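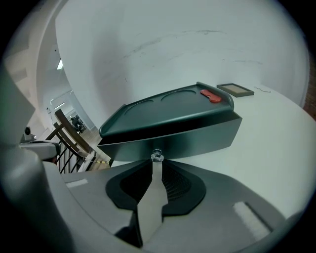
Slide 2: Why we stopped sending the long newsletter

Good morning, and thank you for coming before the coffee break. I will speak for 15 minutes and leave 10 for your questions.

Our shop in Huvness sells garden seeds by mail. For many years we wrote one long newsletter in January. It had everything inside: new varieties, prices, sowing dates, a letter from the office. We were proud of it. (Pause.)

Slide 3: What the customers told us

We put a small paper card in each parcel and asked which part people read. We received 964 cards back. Most people had marked the sowing dates. Very few had marked the letter from the office. I wrote that letter, so I remember this well.

Slide 4: The short version

Now we send 2 pages. The first page has sowing dates for the month, the second has what is in stock. Prices are only in the catalog. Our printer, Mellor, could keep the same paper, and the folding is easier.

Say here: the bean table was wrong in the first short issue. We mixed up climbing beans and bush beans. Tell how we corrected it by postcard.

Slide 5: Questions about seeds that did not come up

Before, these calls came in April all together. Now people ask earlier, while there is still time to sow again. For the staff this is a calmer spring.

If there is time, mention the Verkell onion sets and why we list them separately. If not, go directly to slide 6.

Slide 6: Contact

Leave the address on the screen. Sample copies are on the table near the door, please take one.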